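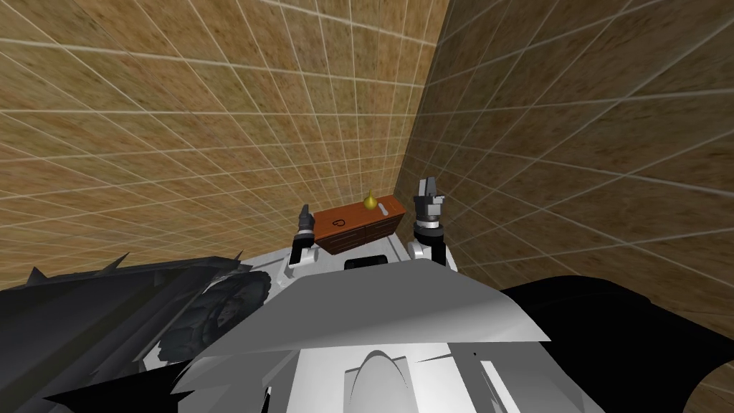 The small wooden cabinet and tiled walls, simulated view.

10 September 2026. Editorial desk, Nenthorpe Weekly.

The desk met this morning to settle the cover of the next issue. The lead remains the reported separation of the two hosts of the Bruvemik breakfast show. Their press office has declined to comment, and the headline will therefore carry the word "reported."

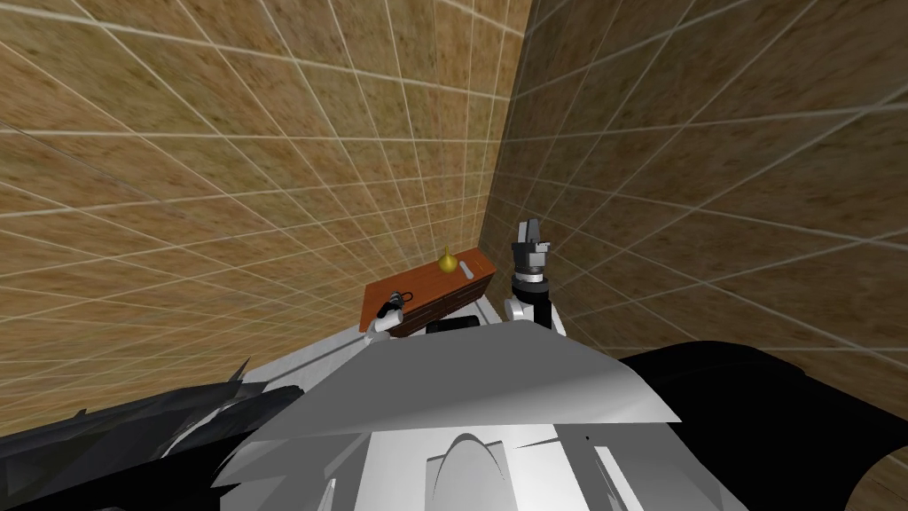 A reader in Gastusville wrote to dispute our February item on the same couple. The letter was entered as number 41 and passed to the legal desk. A correction of 24 words will run on page two.

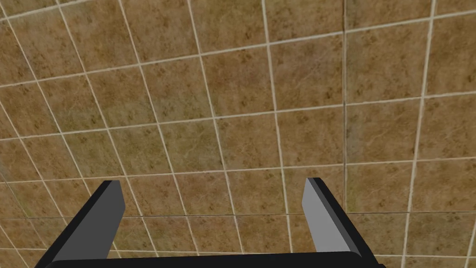

The wedding pictures offered by the Nigatu agency were refused. The price was too high, and the agency could not show that the guests had agreed to publication. The space has been given to the awards dinner, where 272 guests were seated and 200 more were turned away at the door.

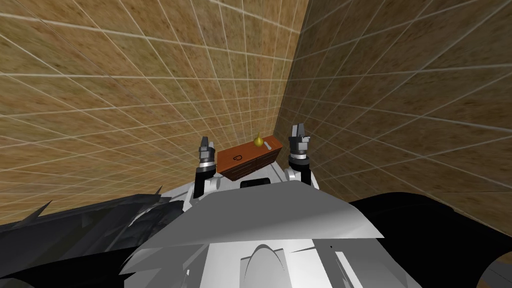
The pregnancy rumor received by telephone was not accepted for print. It rests on one unnamed source, and house rules require two. The file stays open until the cover closes tomorrow at noon.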